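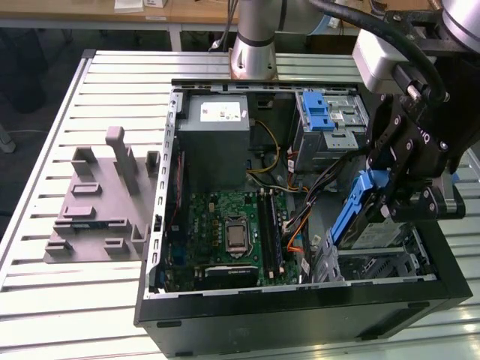
Cell 2, drive station. Arm and gripper at the lower drive bay, caddy in grip.

WORKPLACE INSPECTION CHECKLIST: ROBOT-ASSISTED DISMANTLING
Site: Wetach, Forier building, ground floor
Equipment: Cell 2 (desktop towers, drive removal)
Inspection: September, routine, first since the change of shift pattern
Inspected by: Parveen Butt, Safety and Workplace
Marks used: S = satisfactory. A = action needed. N = not applicable. O = observation, no action required.

Scope

The checklist covers the cell, the bench work on either side of it and the job changes made when drive removal passed from hand to arm. Electrical testing of the incoming supply is covered by the Christodoulou contract and is not repeated. Comments are given only where a mark needs one.

1. Before start

1.1 Start-up card at the cell, current version. S
1.2 Operator named on the shift sheet and signed off for Cell 2. S
1.3 Emergency stop tested at start of shift and test recorded. A
Comment: Test recorded for the early shift. The late shift has gaps on 4 occasions. Operators say the test was done and the sheet was at the other end of the room. Sheet to be kept at the cell.
1.4 Second emergency stop reachable from the case loading side. S
1.5 Speed limit set to the agreed value with a person in the loading area. S
Comment: Checked on the controller. The setting needs a supervisor login. Two operators still know the old login, which should be withdrawn.

2. Incoming cases

2.1 Mains lead removed before the case reaches the cell. S
2.2 Side panel removed by hand at the opening bench, gloves worn. S
2.3 Loose screws and panel clips cleared before transfer. A
Comment: Clips found in the transfer tray. One clip under a case is enough to tilt it and put the arm off its pick point. Tray to be emptied at each change of operator.
2.4 Cases with swollen, leaking or burnt parts held back and tagged. S
2.5 Case weight within the single-person lift limit, or trolley used. O
Comment: The trolley is used for large towers only. Operators moving small cases lift more often than they did before the cell, because the opening bench now feeds one point. See 6.3.

3. Work table and fixture

3.1 Table secure, no movement when pushed by hand. S
3.2 Fixture fixed down, no cracks at the posts. S
Comment: The fixture is a printed part. A spare is kept in stores. Replace on any visible crack and do not glue.
3.3 Case laid flat with the open side up. S
3.4 Internal wiring clear of the path of the gripper. A 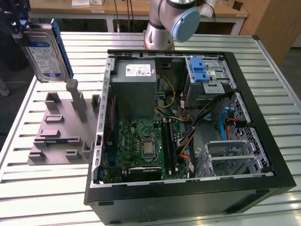

Wiring is the item that causes most stops at Cell 2, and it remains a hand task. The operator is expected to move or tie back anything that could snag before pressing start. How much needs doing depends on the model, and the start-up card gives one drawing for all of them. In the tower shown, black cables run diagonally from the drive bay area towards the motherboard, and a blue SATA cable hangs near the right wall, so a drawing that only marks the power leads would miss it. The card should carry one drawing for each common layout. Operators also asked for a short list of cables that can be cut and cables that must be kept with the unit. Production to supply this list to Parveen Butt for checking before it is put up.

3.5 Gaps in the table surface free of screws and swarf. S
3.6 Cleaning done with the arm stopped and the key removed. S
Comment: Key removal was seen on both shifts. Brush and tray are stored within reach.

4. Arm and gripper

4.1 Arm base fixings checked and marked. S
4.2 Cable to gripper free of cuts, slack correct through full travel. S
Comment: Outer cover inspected with the arm stopped, then watched at reduced speed. No rubbing on the case edge.
4.3 Gripper fingers clean, faces not worn. O
Comment: Slight polish on the faces. The maintenance plan gives a check every 2,000 picks. The last count on the controller was 994 since the previous check, so no change is due.
4.4 Drive held securely on loss of power. S
Comment: Tested over an empty tray. The drive stayed in the grip. Operators must not take a held drive out by hand. The release routine is on page two of the card.
4.5 Drop zone marked and kept clear of hands and feet. S
4.6 Guard or scanner stops the arm when a person leans over the case. A
Comment: The scanner responds correctly from the front and from the loading side. From the rear, a person can reach for papers on the desk and bring an arm over the table edge before the stop acts. Gap at the rear edge to be closed by moving the scanner or fitting a fixed screen. Until then, no one is to work at the desk while the cell is in automatic.

5. Drives and data

5.1 Drives placed in the lidded box after removal. S
5.2 Serial label readable and scanned before the box is closed. S
5.3 Failed scans set aside and entered by hand. A
Comment: Hand entry is done at the end of the shift, from memory of which case the drive came from. To be done at the time. The Fekero software allows the cell to be paused for this without losing the job, and operators had not been shown the function.
5.4 Box locked when the cell is left. S
5.5 Box weight when full within limits. S

6. People and work organisation

6.1 Operators trained before working alone at the cell. S
Comment: Training records complete. Refresher content is thin on snags and jams, the part of the job that has grown.
6.2 Staffing matches the risk assessment. A
Comment: The assessment was written for one person at the opening bench and one at the cell. On the late shift one person covers both. This is workable when the arm runs without a stop. It is not acceptable when stops are frequent, as the operator then walks between the two points with a case open at each. Either restore the second person or lower the feed rate.
6.3 Manual handling reassessed after the change. A
Comment: Not done. The former job mixed unscrewing, pulling drives and sorting. Pulling drives has gone, and reports of sore thumbs and wrists have gone down with it. Lifting and panel removal now take a larger share of the shift. Two operators reported shoulder discomfort. Reassess with the operators present and consider rotation with the sorting line.
6.4 Noise at operator position. S
6.5 Lighting at the open case, minimum 600 lux. S
Comment: Measured at case height with the arm parked. With the arm over the case there is shadow at the lower bay. A small fixed lamp would help when checking for missed screws.
6.6 Operators know who may change pick settings. O
Comment: They do. Several said they would like to be told when a setting has been changed. A line in the shift book would be sufficient.
6.7 Pace set by the operator and not by the arm. A
Comment: The cell sounds a tone when it is waiting for a case. Staff described it as a hurry-up signal and some skip the wiring check when it sounds. Tone to be turned off and the lamp kept.

Actions and owners

1.3 Move test sheet to cell. Shift leads, immediate.
1.5 Withdraw old login. Controls, immediate.
2.3 Empty transfer tray at each change of operator. Opening bench, immediate.
3.4 New drawings and cable list. Production, before the next inspection.
4.6 Close rear gap. Engineering. Desk not to be used in automatic until signed off.
5.3 Show the pause function to all Cell 2 operators. Shift leads.
6.2 Staffing or feed rate on late shift. Site manager to decide and reply in writing.
6.3 Manual handling reassessment. Safety and Workplace.
6.7 Turn off waiting tone. Controls, immediate.

Cell 2 may continue in use subject to the restriction at 4.6. Items 4.6 and 6.2 will be checked separately on the late shift.

P. Butt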